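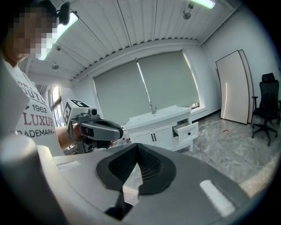 Hand-held grippers, one with a marker block on top.

June at Nimari: receipts, renewals and a very long list

Hi everyone! It's 21 June 2026 and I owe you a product update, so let me start with the one that filled my inbox all spring. You can now edit a donation receipt before it goes out. 227 of you voted for that on the wish list (I read every comment, even the one in all caps), and it's live for all accounts as of this week. Look under Settings, then Receipts. If your club has its own wording for tax letters, paste it in once and you're set.

Next up, renewals. Back in March we changed the reminder emails so they'd stop going to people who had already paid by check, and then we managed to break them for family memberships. Sorry about that! Ansel Achterberg rewrote the whole thing, and family plans now get one reminder, sent to the main contact. If you turned reminders off while we were sorting it out, you'll need to switch them back on yourself.

The member directory also loads more than 400 names on a page now without choking. I tried it with our test club, which has 515 members, most of them named after cheeses, and I could scroll all the way to the end on my old phone. Search by town is still slow. We're working on it.

Oh, and Dolores Fitzsimmons is running another online class on event sign-ups and waiting lists. There are 39 spots and the last one filled up fast, so grab yours from the Help menu if you want in. She'll take questions at the end, and the recording goes up on the Help page the next morning.

I'm off for two weeks after this, so please send bug reports to the support address and not to me!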